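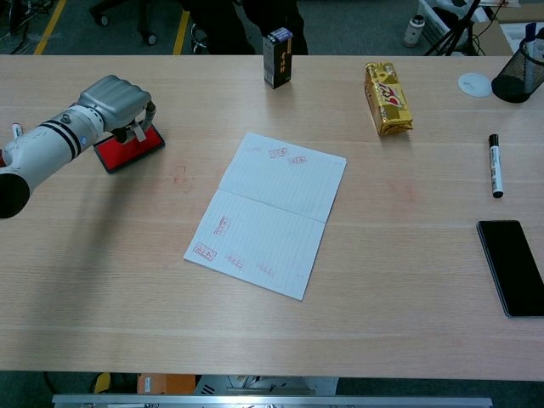 The gripper holding a stamp just above the table. The red marks are stamp prints.

How does a robot hold on to things?

Pick up a pencil. Easy, right? Your fingers knew how hard to squeeze before you even thought about it. A robot has to be told, and that's my job at Hullum!

I try out grippers. A gripper is the part at the end of a robot arm that grabs stuff – a bit like a hand, only with fewer fingers. In December I started comparing two of them, which we call Laltar and Vunulard. Laltar has soft fingers that bend a little. Vunulard has hard, flat ones.

My favorite test is the stamp test. A stamp is a great thing to give a robot (and I get to use lots of red ink). Hold it too loosely and it tips over when it touches the paper, so you only get half a print. Push too hard and the ink smears. Look at the pages of my notebook and you'll see some prints are much fainter than others.

I gave each gripper 38 tries. Laltar made 34 prints I could read from edge to edge. Vunulard kept letting the stamp twist, but it's way better at picking up coins, so I'm not giving up on it.

Want to try it yourself? Put on thick winter gloves and stamp a row of prints. Then do it again with two rulers for fingers – ask a friend to hold the paper still. Which row is neater?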